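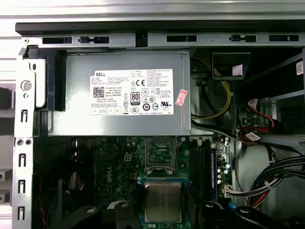
Power supplies should be tested before anything else in the case is touched, Javix said in a note on its desktop refurbishing work in Tistmont, published 29/11/2018. The company has changed the order in which it strips used towers, and the power supply now comes first.

Under the old procedure, the processor and memory were pulled at the start and the power supply was checked last. A bad supply was therefore found only after the other parts had been logged and shelved, and a fault seen on the board could not be traced. The new sheet calls for a load test with the side panel off and the supply still mounted. The rating on the label is copied to the unit record, along with the 80 PLUS mark where there is one.

Of 62 towers handled under the new order since September, 54 were cleared for resale as complete machines. The other units were broken down for parts. Javix did not give a figure for the old procedure.
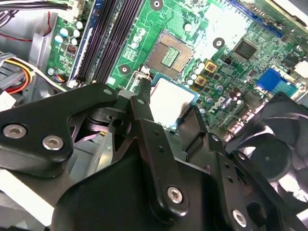 Sockets account for most of the boards that are written off, a reader of the Trusard parts bulletin wrote in response, and the load test does nothing for them. The same reader asked for the socket check to be moved up the list and for the cover to go on as soon as the processor is out.

The sheet already covers part of this. The retention lever is to be opened fully before the processor is lifted, and the processor is to be raised straight up with no sideways movement. The contact field is then inspected under a side light at 2 angles. Boards with bent contacts are set aside and are not repaired on site. Memory is removed after the processor, with the latches opened by hand.

Processors are held by the edges and put in closed trays. Old thermal paste is cleaned off at a separate bench, and parts wait there for over 4 hours before they are packed.

Hakim, which buys the cleared towers, has asked for the test record to be supplied with each unit. Javix said the record will be printed and placed inside the case before the side panel is refitted.

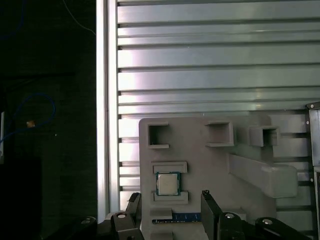
*Light gray fixture plate with square pockets, in front of a slatted aluminum panel.*

A revised sheet with the socket check in a higher position is being drafted. No release date has been set.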